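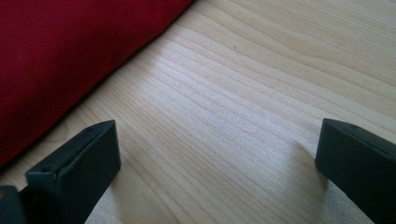
Fig. 3. Light-colored top with red fabric at one corner. Note the glare on the surface and the small dark speck.

3. CARE OF THE TOP SURFACE

This section applies to all Osodmont benches and low tables with a pale wood-look top, including models supplied with the Soltani loose cushion set. Read section 2 (Assembly) before you start. The top must be level and all leg bolts tightened.

3.1 Before first use

1. Remove all cushions, cloths and covers from the top.
2. Wipe the full surface with a dry, lint-free cloth. Move the cloth along the grain.
3. Wipe again with a cloth dampened in clean water. Wring the cloth out first. No drops should be left on the surface.
4. Dry immediately with a second cloth.
5. Leave the top uncovered for 2 hours.

NOTE: Grain spacing and color differ from one top to the next. Wavy bands, curved arcs and lighter stretches between the lines are normal and are not covered by the Rorkville surface warranty.

3.2 Checking the surface

Glare hides marks. A spot directly under a lamp or facing a window can look almost white, and the grain may be hard to make out there.

1. Stand so that the reflection falls away from the area to be checked, or turn off the lamp.
2. Look along the grain from one end of the top to the other.
3. If a dark speck is found, wipe it once with a dry cloth.
4. If it moves, it is debris. Wipe the area clean.
5. If it stays, wipe with a damp cloth as in 3.1, then dry.
6. If it still stays, pass a fingertip over it. A flat speck may be a fleck in the grain or a small stain. Do not sand, scrape or bleach it.

CAUTION: Do not pick at a speck with a blade or fingernail. Damage to the finish cannot be repaired locally.

3.3 Placing cushions and cloths

Strong colors, red and dark blue in particular, can transfer to a pale top if the fabric is damp.

1. Test new fabric before use. Press a damp white cloth against the underside for one minute. If color shows on the cloth, wash the fabric separately and repeat the test.
2. Make sure that both the fabric and the top are dry.
3. Lower the fabric into position. Do not drag it. Grit caught underneath will scratch the finish.
4. Lift the fabric once a week and wipe underneath.

CAUTION: Do not leave fabric in one position for long periods in direct sunlight. The exposed wood color may change and the outline of the fabric may remain visible.

NOTE: Rubberized anti-slip mats are not suitable for this finish. Use the felt pads, part 226, available from the Surkdale parts counter.

3.4 Limits

Maximum surface temperature: 85 °C. Use a trivet under anything taken from a stove or oven.
Cleaning agents: water, or mild dish soap diluted in water. No solvents, wax, oil or abrasive cream.
Standing liquid: wipe up at once.

For replacement tops and touch-up questions, see section 7.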